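Is it worth joining the river clean-up group in Drelthorpe?
Halima Simiyu

I keep reading gloomy things about our rivers and I'd like to do something — but does picking litter off a bank really help?

Dariusz Brzozowska
Yes. Go.

Diane MacDonald
I joined last August and we cleared 70 bags from the Mugo — mostly wrappers!

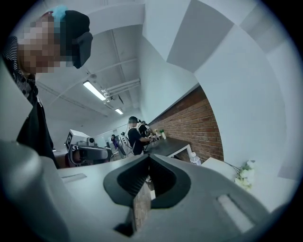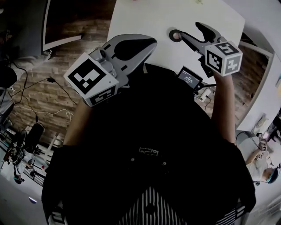 Water testing is the bit I'd push for, though. Ask them for a nitrate kit and write to the council with your readings.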